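Speaker notes – "What the Arm Costs After You Buy the Arm"
28 January 2020
By Geeta Mishra

Open with the Stisard quote. Wait for the groan. Kitchen tasks are the whole budget story, so go to the slides early.
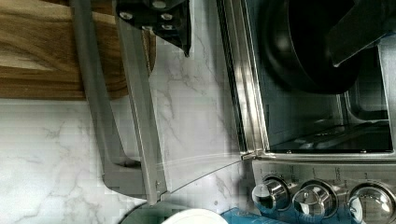
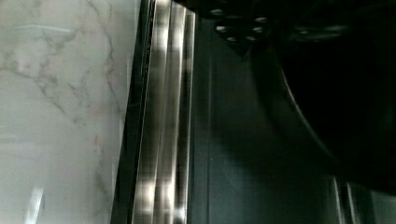
Marble and stainless steel in both, gripper at work.

Taheri wrote back on the draft that I was being unfair to the arm, and that the fingers are what eat the money: "Budget two spare sets or don't bother." Fair. Our quote had 487 for a set, and 335 if we waited until February. We put in for 2 sets – then purchasing asked if one could be shared.

Skip the Padadetti lease unless asked. If asked, sigh, then show the service line.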